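Goserness: handheld two-gripper recording kit, plate set

README for the shared workshop build
Maintained by Lautaro Garrido and Milagros Medina

Overview

Goserness is a pair of handheld grippers and the scripts that turn what they record into episodes for training a two-arm policy. The grippers were designed and assembled at the Alley workshop. This release covers one family of tasks: handling round plates on a table top with both hands. Parts lists and print files are in hardware/, recordings in plates/, and the conversion scripts in tools/.

Contents

plates/ holds 1537 episodes. Each episode is one folder with a video file, two jaw logs (left.csv and right.csv) and a short meta file. The meta file gives the task name, the operator code and the station number. Operator codes are not linked to names anywhere in the repository.

tools/vetine is the converter. It resamples the jaw logs to the video clock and writes a single file per episode. Vetine needs Python and nothing from the hardware folder, so it can be used on the recordings alone.

tools/tapia is the viewer. It plots jaw opening for both hands under the video and lets you step through by frame. It does not edit anything.

Hardware notes

Both grippers share the same trigger mechanism. The jaw opening is read by a magnetic encoder on the trigger shaft and sent over the cable at 150 Hz. Patricio Iturra's first version used a potentiometer, and the old mount is kept in hardware/old for reference. Do not mix the two: the log format is the same but the scale is not.

The cables are wired and stay wired. A radio version was tried in March and dropped samples whenever the laser cutter was on. Leave enough slack to reach the far side of the table, and check both plugs before the first take - a half-seated plug gives a flat jaw log and no error.

Recording procedure

Plates are lifted by the rim with one gripper on each side. The operator may tilt the plate during the lift but should not let go with one hand until the plate is supported. Start and end each take with both jaws open. If a plate slips, finish the take and set the slip flag in the meta file. Slips are useful and should be kept.
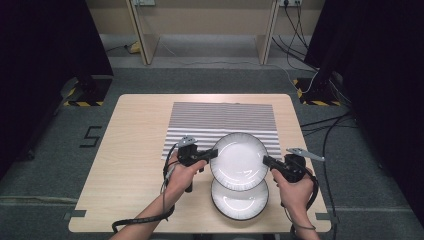 Conversion

1. Copy the episode folders to a local disk.
2. Run vetine with the input folder and the output folder as arguments.
3. Read the summary. Episodes with a clock gap longer than 35 ms are listed and skipped.
4. Open any skipped episode in tapia before deleting it.

Known issues

Jaw zero drifts on long sessions. Rezero between tasks.
Hardware revision 2 has a stiffer trigger spring, and its closing curves are steeper.
Glossy plates reflect the room lights. No correction is applied to the video.
The slip flag was set by hand and some slips were missed.

License and contact

Recordings and print files may be reused with credit to the project. The scripts carry their own license file. Vicente Olivares handles hardware questions, and Mirta Aravena handles the recordings and requests to remove an episode. Use the issue tracker for both, and include the episode folder name.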